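Final round of the Rakport Open is done. Short thread on how it finished.

Farirell Golf Club, par 72, light wind most of the day.
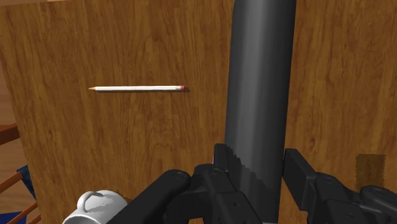
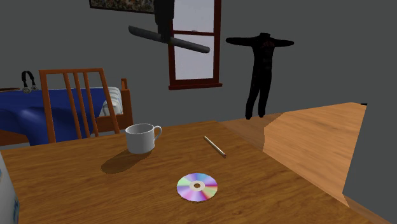
Rakport Golf Notes, No. 119
8 Mar 2024

1/ The overnight leader started two shots clear and lost both of them by the fourth tee. Bogey at the 1st from the left bunker, three putts at the 3rd.

2/ Four players were tied at the turn. The greens on the back nine were slower than in January and most of the early birdie putts finished short.

3/ The 14th decided it. It played 263 metres to the front edge from the forward tee. Three of the four laid up with an iron. The eventual winner hit driver to the fringe and two-putted for birdie.

4/ The other three all made par there, and none of them got closer than a shot after that.

5/ Best round of the day was a 66 from the second group out. Bogey-free, with an eagle at the 7th. It moved him up to a share of sixth.

6/ The Sasaki Trophy for low amateur went to a playoff. Both players found the water on the first extra hole and halved it in six. It was settled with a par on the second.

7/ Pace of play was better than last year. The last group finished in just over 4 hours.

8/ The cut line had been a sore point on the second day, when a late bogey let nine more players in. One of those nine ended up in the top 10.

9/ Next event is at Bandberg, a much shorter course with small greens. The winner has entered. The overnight leader here hasn't, and the closing date has passed.

10/ Full scores are up on the club noticeboard. I'll post the order of merit once it has been updated.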